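Reuse of Shipping Packaging at Small Businesses in Clurnton

Project report by Damian Steiner and Ursina Ammann
January 10, 2022

1. Background

Our project looked at what small businesses in Clurnton do with the cardboard boxes their deliveries come in. The town picks up cardboard every second week, and several shop owners had told us the boxes pile up well before pickup day. We wanted to find out how many boxes could be used again and what keeps people from doing it.

2. Method

We worked with 6 businesses. Each one set aside its empty boxes in July and let us check them once a week. We sorted them by size and condition. A box was marked reusable if all flaps were attached, the corners were not crushed and the bottom held when we pressed on it. We looked at 204 boxes in all. Boxes that had held food were left out.

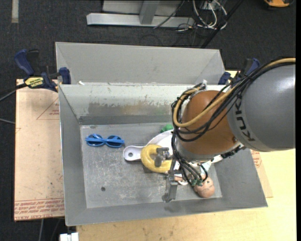
Waltraud Riedl told us that our test was too easy. In her view a box can pass a press by hand and still give way once it is stacked under others, and she would not send her own goods in most of the ones we had marked as good. We added a stacking test after that and went through the saved boxes again.

3. Results

Almost 200 boxes passed the first test. The stacking test failed many more, mainly the large ones with thin walls. Small boxes did best. Tape was a bigger problem than we expected, as pulling it off often took the top layer of paper with it.

Storage was the most common reason for not reusing boxes. Hauser has a dry back room and already keeps flat boxes there by size. Brusico has no space indoors and throws everything out the same day.

4. What we would change

Two people sorting by eye did not always agree, and we should have written down the rules for corners before we started. We also did not record the weight printed on the box bottoms. Waltraud Ruchti has offered us a shelf for a box exchange, and we plan to try it with 2 of the businesses first.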